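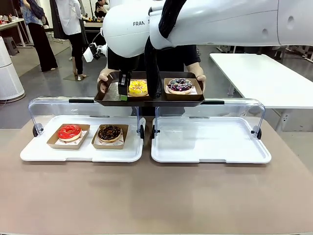
진열대 체험실. 갈색 쟁반에 노란 도넛과 보라색 도넛, 앞쪽은 투명 덮개가 달린 흰 트레이.

트리너(Triner) 공개일 방문기

11월에 트리너 공개일에 다녀왔다. 트리너는 제과점과 카페에 종이 상자, 속지, 진열 트레이를 대는 회사이고, 작업장은 롤타우(Roltau) 외곽의 래빗우드(Ravitwood)라는 오래된 건물에 있다. 작은 디저트 가게를 준비하고 있는 동생 부탁으로 신청했는데, 정작 동생은 일이 생겨 못 가고 나 혼자 다녀왔다. 동생에게 전달할 겸 적어 둔 것이라 진열과 포장 이야기가 대부분이다.

찾아가는 길

역에서 479번 버스를 타고 종점 하나 전에서 내린다. 정류장 이름은 래빗우드 북문인데, 북문은 공사 중이라 막혀 있었다. 담을 따라 왼쪽으로 돌아가면 화물차가 드나드는 문이 나오고, 그 옆 7번 출입구가 방문객용이다. 안내 메일에는 정문으로 오라고 되어 있어서 나처럼 헤맨 사람이 더 있었다. 주차장은 넓지만 오전에는 납품 차량이 대부분을 쓴다고 하니 버스가 편하다.

참가비는 4,000원이고 현장에서 카드로 냈다. 접수는 오전 9시에 시작했다. 이름을 확인하고 머리망과 덧신을 받은 다음, 가방은 사물함에 넣는다. 사물함이 작아서 큰 배낭은 접수대에 따로 맡겨야 했다. 사진은 재단실만 빼고 찍어도 된다고 했다.

안내는 아다에제 오코로(Adaeze Okoro) 씨가 맡았다. 매장 지원 담당이고, 거래처가 새로 문을 열 때 진열대를 같이 잡아 주는 일을 한다고 했다. 영어로 말하면 옆에서 직원이 한국어로 옮겨 주었는데, 종이 규격 같은 용어는 그냥 영어로 두는 경우가 많아 몇 가지는 나중에 자료집을 보고서야 알았다.

종이 창고와 재단실

첫 순서는 종이 창고였다. 흰 종이와 갈색 크라프트지가 두께별로 쌓여 있고 선반 끝마다 입고 월이 적혀 있다. 들어가면 마른 종이 냄새가 난다. 습도계가 벽에 걸려 있었고, 여름에는 제습기를 계속 돌린다고 한다. 종이가 습기를 먹으면 접는 선이 뭉개져서 상자 모서리가 서지 않는다는 설명이었다.

샘플을 손으로 접어 보게 해 주었다. 같은 도면인데 결 방향을 다르게 뽑은 두 장을 받았다. 한쪽은 접는 선을 따라 쉽게 꺾였고 다른 쪽은 선 바깥이 터졌다. 동생이 인터넷으로 산 상자가 자꾸 벌어진다고 했던 게 생각나서 물어봤더니, 결 방향일 수도 있고 풀 붙이는 날개가 짧아서일 수도 있으니 실물을 보내 달라고 했다.

재단실은 유리창 밖에서만 봤다. 소리가 커서 설명이 잘 들리지 않았다. 칼틀 보관장이 벽 한 면을 차지하고 있는데, 거래처마다 틀이 따로 있어서 주문이 끊긴 뒤에도 한동안 보관한다고 한다. 보관 기간을 물었더니 계약마다 다르다고만 했다.

속지

개인적으로는 속지 쪽 설명이 가장 쓸모 있었다. 도넛 상자에 까는 흰 종이는 기름을 막는 용도로만 생각했는데, 매장에서는 꺼낼 때 잡는 손잡이 구실도 한다. 상자 옆면보다 높게 올라오도록 잘라 두면 글레이즈를 건드리지 않고 종이째 들어 올릴 수 있다. 너무 높으면 종이가 도넛 위로 넘어와서 글레이즈에 달라붙는다. 적당한 높이는 도넛 두께에 따라 달라지니, 자기 가게 도넛을 하나 놓고 종이를 잘라 보면서 정하라고 했다.

인쇄도 이야기가 나왔다. 식품에 닿는 면은 비워 두는 것이 원칙이고 무늬는 바깥으로 나오는 면에 넣는다고 한다. 속지를 접어 올리면 상자 벽 위로 무늬가 조금씩 보인다. 로고를 크게 하나 넣는 것보다 작게 여러 번 반복하는 편이 접는 위치가 조금 어긋나도 티가 덜 난다는 말은 적어 두었다. 색은 한 가지만 써도 충분하다고 했는데, 색이 늘면 값이 오르니 동생에게도 이쪽을 권할 생각이다.

최소 주문 수량은 상자보다 속지가 훨씬 크다. 작은 가게에는 부담스러운 양이라 무지 속지에 스티커를 붙이는 방법을 쓰는 곳이 많다고 한다. 스티커는 냉장 진열에서 잘 떨어진다. 붙일 거라면 상자 밑면이 아니라 뚜껑이나 옆면에 붙이라고 했다.

몰레페 통로

건물 가운데를 지나는 긴 복도를 직원들은 몰레페(Molefe) 통로라고 불렀다. 벽에 예전 상자들이 걸려 있다. 끈으로 묶는 케이크 상자, 한쪽에 창을 낸 상자, 접으면 손잡이가 생기는 상자 같은 것들이다. 창이 있는 상자는 투명 필름이 누렇게 변해 있었다. 복도 끝에 의자가 있어서 여기서 잠깐 쉬었다. 자판기는 동전만 받는다. 화장실은 복도 중간 계단 아래에 있는데 표시가 작아 지나치기 쉽다.

쉬는 동안 같이 돌던 분과 이야기를 했다. 학교 매점에 빵을 넣는 분인데, 쉬는 시간에 학생이 한꺼번에 몰려서 덮개 있는 진열대를 쓸 수 있을지 보러 왔다고 했다. 열고 닫는 데 시간이 걸리면 줄이 밀린다는 걱정이었다. 이 질문은 뒤에 체험실에서 그대로 나왔다.

진열대 체험실

마지막이 진열대 체험실이고 가장 오래 머문 곳이다. 탁자에 흰 트레이를 놓고 갈색 종이 상자에 담긴 도넛을 얹어 둔 상태로 설명을 들었다. 트레이마다 둥글게 휘어진 투명 덮개가 경첩으로 달려 있고, 덮개 위쪽에 검은 손잡이가 있다. 손님 쪽에서 여는 배치와 직원 쪽에서 여는 배치가 있으니 주문할 때 어느 쪽인지 먼저 정해야 한다.

덮개 모양에 대한 질문이 많았다. 평평한 뚜껑은 위에 물건을 얹게 되고, 조명이 바로 위에 있으면 빛이 한 자리에 몰려 안이 안 보인다고 한다. 둥근 덮개는 반사되는 자리가 좁아서 손님이 고개를 조금만 움직여도 속이 보인다. 대신 닦기가 번거롭다. 마른 천으로 문지르면 잔흠집이 생기니 물에 적신 부드러운 천으로 먼저 닦고, 경첩 쪽에 낀 설탕 가루는 붓으로 턴다. 알코올이 든 세정제는 쓰지 말라고 두 번 강조했다.

매점 하시는 분이 아까 그 질문을 했다. 대답은 붐비는 시간에는 덮개를 열어 둔 채로 직원이 집어 주고, 손님이 뜸해지면 닫으라는 것이었다. 열어 둔 덮개가 저절로 내려오지 않는지는 경첩 조임에 달렸다. 조임은 사용하는 쪽에서 조절할 수 있지만, 너무 조이면 열 때마다 트레이가 같이 들린다. 매점에서는 밑에 미끄럼 방지 매트를 깔고 쓰면 될 것 같다고 했다.

쟁반 이야기도 길었다. 주방에서 진열대까지는 짙은 갈색 쟁반에 상자째 얹어 나르고, 진열대에서 흰 트레이로 옮긴다. 두 가지 색을 쓰면 어느 것이 운반용이고 어느 것이 진열용인지 바쁠 때도 헷갈리지 않는다고 했다. 쟁반은 양쪽 짧은 변을 잡고 든다. 상자를 한쪽에 몰아 놓으면 그쪽으로 기우니 들기 전에 가운데로 모으라는 말도 있었다. 자료집에는 이 부분이 한 줄로만 나와 있어서 여기 따로 적는다.

도넛은 색을 보고 고르게 되는 물건이라 순서도 정해 놓고 쓴다고 한다. 그날 나와 있던 것은 빨간 글레이즈, 초콜릿에 스프링클을 얹은 것, 노란 글레이즈에 알록달록한 스프링클을 뿌린 것, 보라색 글레이즈에 흰 줄을 두른 것이었다. 어두운 색을 밝은 색 옆에 두면 둘 다 잘 보이고, 비슷한 색끼리 붙이면 하나로 뭉쳐 보인다. 빨강과 초콜릿을 한 트레이에 나란히 놓는 배치가 그래서 자주 쓰인다고 했다. 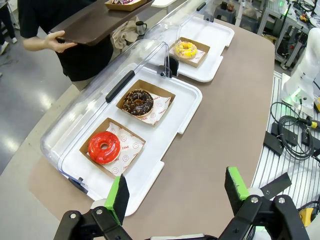
상자를 놓는 각도에 대해서는 의견이 갈렸다. 오코로 씨는 트레이 변에 딱 맞추는 것보다 조금 비스듬히 두는 쪽을 좋아한다고 했다. 속지 윗부분이 보이고, 손님이 상자를 집을 때 손가락 넣을 틈도 생긴다. 함께 온 분 가운데 한 명은 비스듬하면 금방 흐트러져 보인다고 했고, 나도 그쪽에 가깝다. 결국 가게마다 다르다는 정도로 넘어갔다.

트레이 가장자리는 턱이 올라와 있고 군데군데 홈이 파여 있다. 턱이 있으면 옮길 때 상자가 밀려 떨어지는 일이 줄어든다고 한다. 홈의 용도는 묻는다는 것을 깜빡했다. 가격표를 끼우는 자리인지 궁금한데 자료집에도 안 나온다. 메일로 물어볼 목록에 넣었다.

두 트레이를 앞뒤로 둘지 옆으로 둘지도 이야기했다. 탁자가 길면 옆으로 늘어놓는 것이 보통이지만, 손님이 한쪽 끝에서만 들어오는 가게라면 줄이 진행하는 방향을 따라 이어 놓는다. 이때 덮개가 열리는 방향을 모두 같게 맞춰야 한다. 앞 트레이의 덮개가 뒤 트레이 쪽으로 넘어가면 뒤쪽 도넛을 꺼낼 수 없다. 동생 가게는 문이 하나뿐이고 진열대가 벽을 따라 길게 들어가니 이 내용이 그대로 해당된다.

탁자 높이는 따로 정해 주지 않았다. 어린이 손님이 많으면 낮게, 서서 주문하고 바로 나가는 가게면 조금 높게 하라는 정도다. 다만 모서리는 둥근 것을 권했다. 쟁반을 들고 돌다가 허리를 부딪히는 일이 생각보다 많다고 한다.

질의응답에서 적은 것

덮개만 따로 살 수 있는지. 살 수 있다. 경첩 부품도 따로 판다. 다만 예전 모델은 경첩 간격이 달라서 맞지 않으니 트레이 밑면의 번호를 확인하고 주문해야 한다.

글레이즈가 속지에 붙는 문제. 완전히 굳기 전에 담으면 어떤 속지를 써도 붙는다. 코팅이 두꺼운 종이로 바꾸면 조금 나아지지만 값 차이가 있다.

상자째 진열하면 도넛이 가려지지 않는지. 벽이 낮은 진열용 상자를 쓰고, 포장할 때 뚜껑을 따로 씌우는 방식이 있다. 처음부터 뚜껑이 붙은 상자는 뒤로 젖혀 두어야 해서 자리를 두 배로 먹는다.

스프링클이 떨어지는 문제. 트레이 바닥보다 상자 안에 떨어지는 편이 치우기 쉬우니 낱개라도 상자에 담아 진열하라는 답이었다. 트레이는 문 닫은 뒤에 한 번에 씻는다.

배송. 트레이는 덮개를 분리한 상태로 오고 조립은 사는 쪽에서 한다. 설명서가 그림으로만 되어 있다는 불만이 나왔고, 고치는 중이라고 했다.

소량 주문. 상자는 가능하고 속지는 앞에 적은 대로 어렵다. 여러 가게가 무지 속지를 묶어서 주문하는 경우가 있다고 해서 같이 간 분들과 연락처를 나눴다.

둘러본 뒤

일정이 예정보다 늦게 끝나서 점심때를 넘겼다. 구내식당은 외부인도 쓸 수 있는데, 우리가 갔을 때는 국수만 남아 있었다. 맛은 보통이다. 래빗우드 주변에는 다른 식당이 없으니 간식을 챙겨 가는 것이 좋다. 체험실 안에서는 먹고 마실 수 없다.

나올 때 샘플 봉투를 준다. 크라프트지 상자 두 종류와 무지 속지, 종이 견본첩, 자료집이 들어 있었다. 견본첩에는 두께가 숫자로만 적혀 있어서 창고에서 만져 본 것과 대조해 가며 옆에 메모를 달았다. 상자는 집에 와서 접어 봤는데 풀 없이 끼우는 방식이 처음에는 헷갈린다. 긴 날개를 먼저 세우고 짧은 날개를 그 안으로 넣으면 된다.

아쉬운 점을 적자면, 체험실에서 직접 진열을 해 보는 시간이 짧았다. 설명은 충분했는데 참가자가 돌아가면서 덮개를 열어 보는 정도였고, 가격표와 조명까지 갖춘 상태는 보지 못했다. 조명은 별도 업체 일이라고 한다. 냉장 진열대에 관해서도 거의 다루지 않았다. 생크림 들어간 제품을 파는 사람이라면 따로 상담을 잡는 편이 낫다.

다음 공개일은 봄에 있을 예정이고 신청은 트리너 홈페이지에서 받는다. 동생은 그때 줄자와 가게 도면을 들고 가겠다고 한다. 나는 남은 속지로 집에서 구운 머핀을 싸 봤는데, 도넛용이라 높이가 조금 모자랐다.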